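A Sunday at the Berkgate Open Day

I had been meaning to go to the winter open day at Berkgate for years, ever since a neighbor came back from one with a footstool and a very long story about it, and on Sun 18 January I finally got myself out of the house early enough to do it. The bus drops you at the bottom of Nulton and then it is a good climb past the old brickworks wall, which I took slowly, with a stop to look at somebody's bird feeders and another stop that I told myself was also about the bird feeders. By the time I reached the gate my glasses were fogged over and I could smell coffee, so I was already in a good mood.

For anyone who hasn't come across the place, Berkgate is a long, low building that used to be a seed warehouse and is now given over to furniture. There are repair benches at one end, upholstery in the middle, and a run of showrooms at the far end where finished pieces are set out the way they might stand in a house. Most of the year you can only go into the showrooms, and only by appointment. Twice a year, in January and again in June, they open the whole thing up and let people wander from one end to the other. It costs nothing to get in, and there is a jar by the door if you feel like putting something in it, which I did on the way out, when I had a better idea of what I was putting it in for.

I started at the repair benches because that was where the door happened to be. I am a person who has glued the same kitchen chair four times, so I had a personal interest. A chair was sitting upside down on the first bench with its legs in the air, and beside it was a row of little paper packets, each with the old screws from one joint. I loved that. I have a coffee can at home with what must be every screw that ever fell out of anything, all in together, and I stood there feeling a bit told off by a row of envelopes.

The man at the bench was kind about my kitchen chair. He asked what I'd been gluing it with, nodded for a while, and said the trouble was most likely the old glue underneath, which has to come off before the new glue has anything to hold on to. I had never once taken off the old glue. He showed me how to scrape it without rounding the end of the rung, and then he let me try it on a scrap piece, and I was so pleased with myself that I held up the line behind me and had to be moved along.

Upholstery is the warmest part of the building and it was also the most crowded. They had laid out an old armchair in layers, the fabric first and then the padding and then the webbing, all the way back to the bare wood, on one long table so you could walk along it. A sign said the chair had given up 22 buttons, a hairpin and a dinner menu. There was a display of damask samples from the Stojanović mill book, a huge old thing with pinking-sheared squares pasted in, and you were allowed to turn the pages as long as you had clean hands. They had a basin set up for that very purpose. I must have spent half an hour with it. I kept going back to a page of pale golds on cream, the kind of fabric my grandmother would have called "for company," and which she would have covered in plastic the minute she got it home.

Somebody next to me asked how on earth you keep a thing like that clean, and the woman looking after the book said that was exactly what the talk in the showroom was about and it was starting soon, and so a little herd of us went down the corridor together.

The showrooms are a different world after all that sawdust. The floors are dark and polished to such a shine that the ceiling lights sit in them like moons in a pond, and I found myself walking with my elbows in. The big room at the end has what the staff call the Standosow suite, after the house it was first made up for. It's the fancy stuff, white and glossy and full of curls, with scroll feet and carved edging and touches of gold. I will be frank and say it isn't what I would choose. My front room would have to be moved out onto the lawn to make space for it. But I have to tell you that standing close to it I came around a good deal, in the way you do with a very elaborate wedding cake once you're holding a slice.

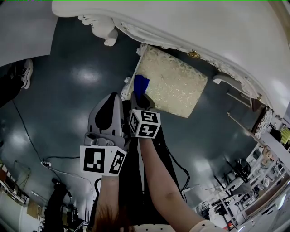

The talk was on looking after furniture of this kind, and it was much more down to earth than the furniture. The first piece of advice was to use less of everything. Less water, less polish, less pressure. A soft cloth goes a long way on a patterned cushion, they said, as long as you're patient and follow the weave, and most of what people bring in as ruined by age has been ruined by scrubbing. If you've spilled something, blot it and lift, blot it and lift, and keep turning to a clean part of the cloth. I have been a scrubber all my life. I thought of a certain arm of a certain couch at home, and of the pale circle on it, and I kept my mouth shut.

Lace edgings got a section all to themselves. You never pull them straight while they're damp, and you never, ever run the vacuum over them without something across the nozzle. An old stocking will do. A lady in the second row said she'd lost a whole corner of a cushion trim up the hose in one go, and there was such a groan of sympathy from the rest of us that the speaker had to wait for it to pass.

Then came carving, which was the part I'd been wondering about, having looked at all those scrolls and thought only of dust. The answer is a brush, a soft one, of the sort you'd use for pastry or for watercolors. You start high and work down, and you go into each curl from the open end so you aren't packing the dust into the tight part. Gilded bits are to be left alone except for the very lightest flick. Someone asked how long it takes to do a sofa properly. The answer was an afternoon, with the radio on, and I thought that sounded like rather a nice afternoon - somebody else's sofa, of course.

There was also a good deal about cushions and where they ought to live. I had assumed you plumped them and put them back and that was the end of it. But they ought to be turned and swapped from side to side, or the one by the window will fade and the one in the favorite seat will go flat, and in a couple of years you'll have a set that doesn't match itself. The advice was to do it on the same day every week so that it becomes a habit. I have chosen Thursday, when I put the trash out, and I've kept it up so far.

After the talk people were slow to leave. There's something about a showroom that makes you want to stand around in it once you have been told you may. Two children had worked out that they could see themselves in the floor and were making faces at it. I did ask the price of a single small side table from the suite, just to know, and it was 592 dollars, and I thanked them and went to find the soup.

The soup deserves its own paragraph. It was leek and potato, out of an enormous pot, with rye bread that had been baked up the road in Nulton, and you ate it sitting on any of the unsold dining chairs you liked. This struck me as wonderfully trusting and also very clever, as I have never before sat on a dining chair for a full half hour before deciding what I thought of it. Mine had a cane seat and looked like nothing much. By the end of my bowl I was quite attached to it. I went as far as turning over the tag, and then I remembered the bus.

In the afternoon I went back for a second look at the repair end, where it was quieter, and found a side room I had missed completely. It's where they keep the spare parts, with shelf after shelf of knobs and casters, hinges and little brass locks, and one drawer of nothing but keys. There are more than 1,000 keys in it according to the label, and if you bring in a cabinet that has lost its own, they'll sit down with you and try them one at a time. I would go back for that room alone. I bought two casters to replace the ones on my sewing box, and they were wrapped in newspaper and tied with string, for which I had to stop myself from thanking them twice.

A few practical things, in case you're thinking of the June one. The doors open at 9 and it's worth being there for it, as the upholstery area fills up by mid-morning. Wear shoes you can walk uphill in, and bring a bag, because whatever you tell yourself on the bus, you'll come home with something. The showroom talk is given twice and the later one is less crowded. There are plenty of places to sit, naturally. The restroom is through the timber store, down a ramp, and the light switch is outside the door.

I walked back down the hill in the last of the light with my casters in my coat pocket. They're on the sewing box now, and it rolls beautifully, a little to the left. The kitchen chair is in pieces on newspaper in the hall with its old glue half scraped off, and I've put the screws in an envelope.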